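Chamado: tampo da mesa do quarto manchado e frascos que não param em pé
Local: pousada Skivulden, quarto 21
Estado: em acompanhamento

**Problema relatado**

A hóspede avisou na recepção que os produtos de higiene tombam na mesa encostada à parede e que um deles vazou durante a noite. Pediu outra mesa ou uma prateleira.

**Verificação**

- O tampo é de madeira e tem rachaduras compridas no sentido dos veios. O verniz está gasto no meio e no canto esquerdo.
- Passei o nível. A mesa pende para a frente, com diferença de 4 mm entre a borda de trás e a da frente.
- O pé dianteiro direito perdeu a sapata de feltro.
- O vazamento era de condicionador. Escorreu para uma das rachaduras e secou lá dentro.

**O que foi feito**

1. Tirei tudo da mesa e passei pano úmido com sabão neutro. A mancha da rachadura clareou, mas não saiu.
2. Troquei a sapata por uma da caixa Storngate. Ficou alta demais e a mesa passou a balançar. Retirei.
3. Coloquei 2 calços finos de cortiça no pé dianteiro direito. O nível fechou e o balanço parou.
4. Apliquei a cera Mwakyusa nas partes gastas, com 2 demãos e intervalo entre elas. As marcas claras continuam aparecendo contra a luz.

**Arrumação dos produtos**

Os frascos voltam para o fundo da mesa, em fila junto à parede. Bisnaga de tampa larga fica em pé sobre a própria tampa. Frasco com tampa flip-top só volta para a mesa depois de conferida a tampa, e o que estiver melado é lavado antes. Os mais altos ficam à direita, longe da passagem da porta. Avisei a equipe da limpeza para não deixar nada deitado no tampo depois da faxina.

**Pendências**

- Lixar e envernizar o tampo na baixa temporada. Orçamento pedido à marcenaria Misus, ainda sem resposta.
- Comprar sapatas de feltro mais baixas, as da Storngate não servem neste modelo.
- Conferir os calços na próxima troca de hóspede. Se a mesa voltar a pender, reabrir este chamado em vez de criar outro.
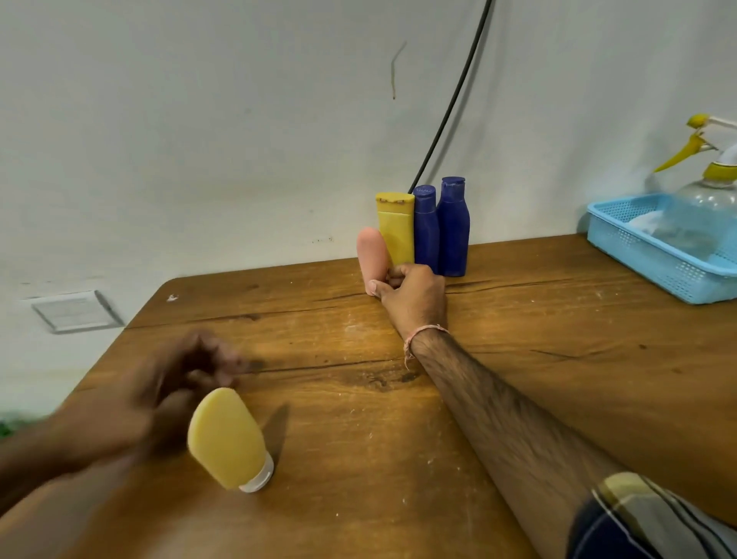
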